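Terrazzo

Terrazzo is a composite flooring material made of stone, glass or shell chips set in a binder and ground to a smooth surface. The binder is either cement or a synthetic resin, most often epoxy. Terrazzo is poured in place or supplied as precast tiles, and is common in schools, hospitals, stations and other buildings with heavy foot traffic.

Composition

The chips, called aggregate, are graded by size before mixing. Marble is the usual choice, as it is hard enough to wear well and soft enough to grind. Granite and quartz are used where more abrasion is expected. Pigment may be added to the binder to match or contrast with the chips. Gray floors are often made with plain portland cement and no pigment.

Installation

Cement terrazzo may be bonded directly to a concrete slab or laid over a sand cushion that isolates it from movement below. Divider strips of brass, zinc or plastic are fixed first. They separate colors and control cracking. The mix is then placed, seeded with extra chips, rolled and left to cure.

Grinding begins with coarse abrasives and moves to finer ones. Pinholes are filled with grout between passes. The final polish depends on the finish required and on local slip-resistance rules.

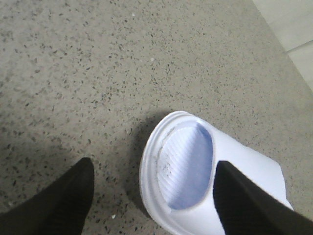 Cement terrazzo is porous and is normally sealed after polishing. Acidic cleaners etch both the binder and marble chips and should not be used. Epoxy terrazzo absorbs less liquid but may discolor under direct sunlight, and is seldom specified outdoors.

Precast tile

Precast tiles are pressed in molds, cured and ground at the factory. The Quintela works, managed by Florêncio Valente, produced 303 catalog patterns in 2 thicknesses. Its Lindel line used small marble chips in a gray cement base and was sold mainly for corridors and stairwells. Damaged tiles can be replaced individually, although new pieces rarely match a worn floor in shade.

See also: Concrete; Floor polishing; Mosaic

Last edited 24 July 2018
Shares: 200 | Comments: 2
Contact | Copyright Kellum Reference | Back to top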